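Wanted: people who do chores for a living, to mark robots fairly
Vallance trials, Olport, starting in September

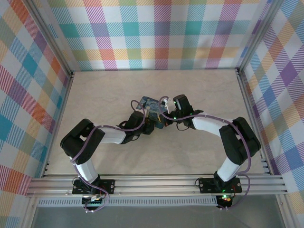

We have read a good many claims that a pair of robot arms can now tidy a kitchen, fold the washing or restock a shelf. We are not convinced. Picking up something small and flat is hard enough for a machine. A sink full of greasy tins is another matter, and so is a shop floor at closing time.

Vallance is looking for cleaners, shelf stackers, care workers and anyone who has run a busy household. You will set the chores, watch the arms try them and score the results against your own standards. The last sales leaflet we were sent listed 3,251 tasks "completed". It did not say who had checked them.

You need:
- at least two years of paid or unpaid housework or shop work
- a willingness to say a job has been done badly
- no technical background at all

Sessions last three hours, on Thursday evenings, at the Herrero building. Pay is £31 a session plus bus fares. Please don't apply if you work for Grivar or any other firm that sells these machines.

Write to Marcelino Cifuentes at Vallance and tell him which chore you think a robot will get wrong first.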